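okay so I'm 457 miles into learning how to sell a house and I have opinions (it's a thread, sorry, get a snack)

1/ We listed in May. The agent said "two weeks, tops." Readers, the buyers had a home inspector who crawled under the porch with a flashlight and stayed there so long I brought him a soda
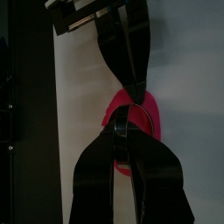

2/ The inspection report was 3024 words. Seven of them were "roof is fine." The rest was the porch, and the gutter over the porch, and the way the porch meets the gutter

3/ So we got quotes. Wickramasinghe Roofing came out the same afternoon and wanted $1413 for the gutter. Another place wanted double and called me "boss" the whole time. Guess who got the job!!

4/ meanwhile I was packing the kitchen, and I own so many cups?? why do I own this many cups. I gave a whole box of them to my sister and she gave me back a different box

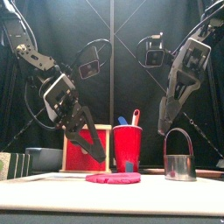
posted by porchlight_moves
5 replies · 22 likes

5/ Back again, had to eat dinner. Closing got pushed twice. First it was the lender, then the title office found a lien from a water heater the LAST owners bought. In a color called almond 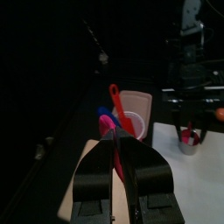 and the thing is you can't yell at anyone, they're all very nice on the phone, so I just walked laps in the driveway and ate cereal out of the bag

6/ If you're selling: get your own inspection first. Pay for it, cry, fix the porch, THEN list. I would've saved a whole summer

7/ okay last one, wrote this bit from the new place with my feet on a box 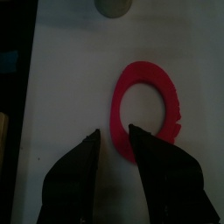 ZERNANO, Dec 1, 2018

We closed!! Keys handed over, the porch is somebody else's porch. The new house has no gutters on one side at all and I'm choosing not to look up why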